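브레키츠(Brekitz) 생활체육 농구회 11월 운영회의록

일시: 월요일 19:00
안건: 유니폼 교체, 체육관 대관, 회비

1. 유니폼 교체
현행 빨간색 상하의를 다음 시즌까지 유지하는 안을 상정함. 추가분은 Claltley에 발주하며 배송비는 3,000원으로 함.

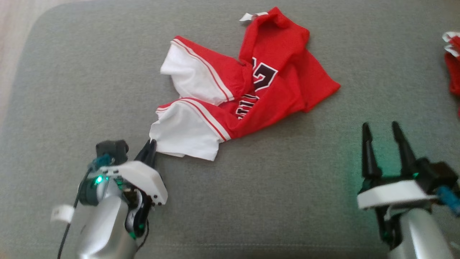 Alarcón: 추가분은 등번호 글꼴을 기존과 맞춰야 함. 지난번 견적서에는 글꼴 항목이 누락되어 있었음.
지적을 반영하여 견적을 다시 받기로 함. 하의는 상의와 분리 발주가 가능한지 확인 후 차기 회의에 보고함.

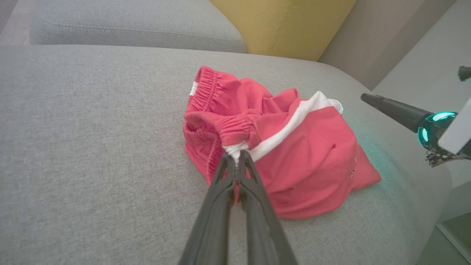
작성: 브레키츠 농구회 서기

2. 체육관 대관
Zimov 체육관 대관 신청 건은 접수번호 221로 처리 중임. 코트 배정은 반면 사용을 원칙으로 하고, 경기일에 한하여 전면 사용을 신청함. 점수판 사용료는 대관료에 포함됨.

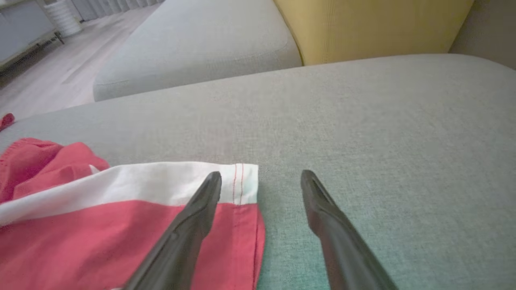

주차 구역은 후문 쪽으로 한정되며 차량 등록은 대관 확정 후 일괄 제출함. 이의 없이 가결.

3. 회비
이월금 552,000원을 확인함. 회비 인상안은 보류함.

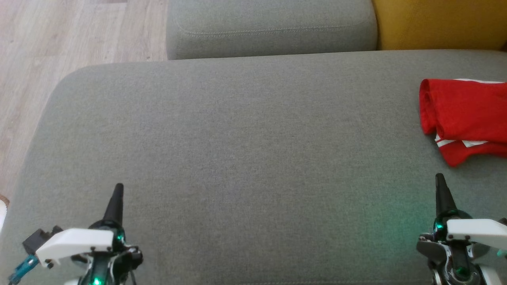 브레키츠, 11월
위 내용은 회의 종료 후 정리한 것이며 정정 요청은 차기 회의 전까지 서면으로 접수함. 차기 안건은 하의 발주 및 대관 결과 보고.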